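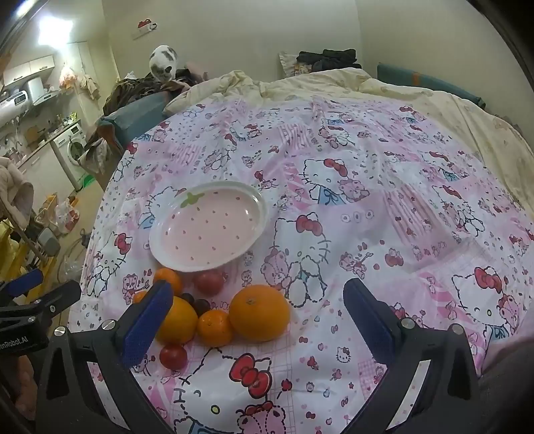
Oranges, mandarins and a strawberry-style plate on a printed duvet cover.

April - by the Laveo household desk

Fruit stains on bedding

Juice from citrus, tomato and dark grapes leaves three different marks. Citrus dries nearly clear and turns yellow under heat. Tomato carries an oily red pigment. Grape skin holds a dye that shifts toward blue in alkaline soap.

Blot the spot with a white cloth. Do not rub. Turn the cover inside out and run cold water through the back of the stain for 4 minutes.

Citrus: rinse, then wash as the care label says.

Tomato: work in a drop of dish liquid, leave it 16 minutes, rinse cold. Repeat until the rinse water runs clear.

Grape: dab with white vinegar and water in equal parts. Keep bar soap off the mark until the color has lifted.

Printed covers need a test first. Put the vinegar mix on an inside seam, press with a white cloth and look for transferred color. Pigment prints on cotton usually hold - cheaper prints on polyester may not.

Check the spot in daylight before using the dryer. Heat sets whatever is left. Line drying is safer for the first wash after treatment.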